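2023-01-08

Up before six, couldn't sleep, wind at the shutters again. Wrote nothing all of December so this is me trying. Coffee, no milk. Must buy milk.

Moving out of the Abdel Hamid street flat is really happening. Signed the paper yesterday with my hand shaking like I was buying a ship. Ashraf El-Sayed came by for the keys to the cellar and stayed two hours, ate all the dates, told me the new place in Clunditska has bad water pressure on the top floor. Thanks. I'm on the top floor.

Packing. So far: books (half), winter coats, the good pot. Not started on the kitchen really. Found Mother's recipe notebook behind the flour tin, the one I accused my sister of taking. Will have to call her. Not today.

The notebook is mostly bread. She wrote down everything in grams except salt, salt is always "enough." One page is only a list of who came to dinner and what they left on the plate. My uncle left the okra every single time and she kept making it, I think out of spite. Sat on the kitchen floor and read for an hour when I should have been wrapping glasses. Knees stiff now.

Tried her flatbread at lunch to see if I could. Dough too wet, stuck to everything, the first one tore. Second one ok. Third one I would have served to people. Ate it standing up with white cheese and the last of the tomatoes. The smell of it though. I was nine again for a minute, school bag still on my back, burning my fingers.

Money. Sat down with the envelope after lunch. 1000 put by for the move, and the van wants 40 more than he said on the phone becuase of the stairs. He knew about the stairs! I told him about the stairs. Said yes anyway, too tired to argue. Deposit back from the landlord, maybe, if he doesn't start on the bathroom tile again. That tile was cracked when I came. I have said so in writing.

Small box for Mother's things, that's what I decided. One box, lid shut, carried on my lap and not in the van. The notebook, her thimble, the two letters, the glass bird with the chipped tail. Everything else of hers can take its chances with the plates.
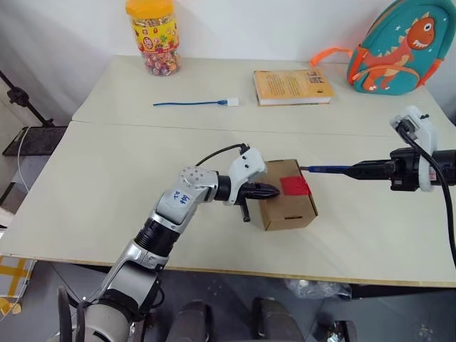 Evening

Went out for milk and came back with oranges, string, and no milk. Shop on the corner is closing too, she told me while she was weighing the oranges, very flat, like the price. Her son wants her in Noltumlow with the grandchildren. She doesn't want Noltumlow. She wants her shop. I didn't know what to say so I bought more string.

Called my sister after all. Bad start, long silence, then I said I found it and she said "behind the flour?" and I said yes and she laughed so hard she had to put the phone down. She knew! Or guessed. Says Mother hid things from the cleaning lady there, and also from us. We talked for ages. She wants the okra page. I said I'd copy it, she said no, the real one, tear it out. Told her I'd think about it. I don't want to tear it. But she did sit with Mother all that last winter and I was away, so. Thinking about it.

The cat Ivix has been asleep in the coat box since four and will not be moved. Tried a spoon of tuna. One eye opened, that's all. She is going to hate the van. She is going to hate the top floor and the pigeons will be right there at the window, so maybe she'll forgive me by spring.

Hallway light has gone again. Not changing it, it's his bulb now.

To do tomorow: phone the gas people, the forwarding form at the post office, take the curtains down and wash them even though they'll only get dusty again. Give the fern to downstairs. Ask Ashraf if he still has the hand cart and if he can bring it himself this time.

Still have a hundred small things in the drawer by the stove, corks and keys and candle ends. Whose keys are those. Not one of them fits anything here.

Late now. Oranges are good, sour, the way I like. Two left. Bed.

Last updated: 2 edits
3 comments · 11 shares
Contact | Copyright, all entries the author's own | Back to top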